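4. Preparing a clothing listing in Stetia

This section explains how to enter a used garment in the Stetia seller program, version of 21 Apr 2025. Before you start, please have the garment, a soft measuring tape and your seller number on the table.

4.1 Measuring the garment

1. Lay the garment flat on a hard surface and close all buttons and zippers.
2. For pants, measure the waist from side to side and enter this number in the field Waist Flat. The program makes the doubling itself.
3. Measure the inseam from the crotch seam down to the hem.
4. For jackets and shirts, measure from armpit to armpit.

Note: Do not copy the size from the tag into the measurement fields. The tag size has its own field – Tag Size – and buyers see both of them.

Caution: Stretch fabric must lie without tension. If you pull it, the listing will show a wrong size and the buyer can ask for a return.
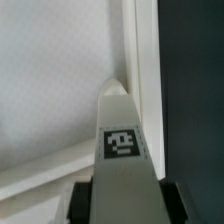 Fig. 4-1. Square marker, black with white blocks, on a gripper finger.

4.2 Entering the item

1. Open Listings and press New Item.
2. Choose the template. Pollen is for women's and juniors' clothing, Ellis is for men's, and Vistance is for shoes and bags.
3. Fill in brand, color and condition. Use "New with tags" only when the original tag is still attached.
4. Type the title. The program accepts up to 20 words, but short titles are easier to read on a phone.
5. Press Save Draft. The item stays in Drafts until you press Publish.

Note: If you sell several pieces as one lot, enter the measurements of each piece separately with Add Piece.

Caution: After publishing, the template cannot be changed. You have to delete the item and enter it again.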